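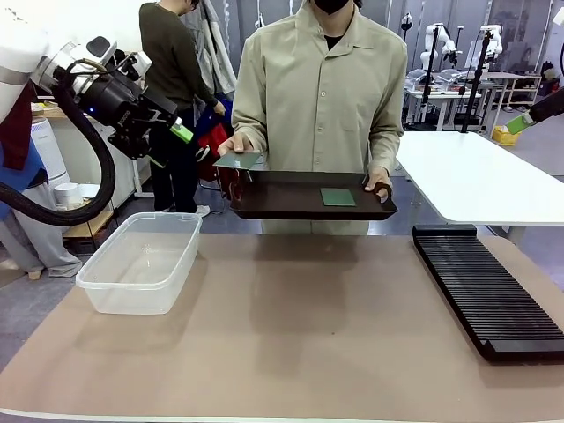
4.3 Loading boards at the Brevden two-arm cell

Do this at the start of a shift and each time the cell stops with message 31 (no boards).

1. Press HOLD on the pendant and wait until both arms have stopped. The arms stay powered in HOLD.

2. Check that the mat lies flat and that the clear container on the left side is empty. Move any boards left in it to the reject bin.

3. Set the slotted rack on the right side of the mat, at an angle, with the grooves facing up. Blow out the grooves if there is dust in them.

4. Bring the boards to the table in the tray. Keep one hand on the handle cutout. Boards lie flat in the tray and must not overlap.

5. Pick up each board by its edges and stand it in a groove. Push down lightly until it stops.

6. Take the tray off the table. Select program 887 and press RESUME.

CAUTION: Keep the hose on the left arm clear of the container. A hose that catches on the rim will pull the container off its mark and the cell will have to be taught again (see 6.2).

Note: The green fingertip pads wear with use. Replace both pads on a gripper together, part no. 1086, after 2 months or when a board slips. Wipe new pads with a dry cloth before the first run.

If the message comes back with boards in the rack, go to 7.1, Rack position.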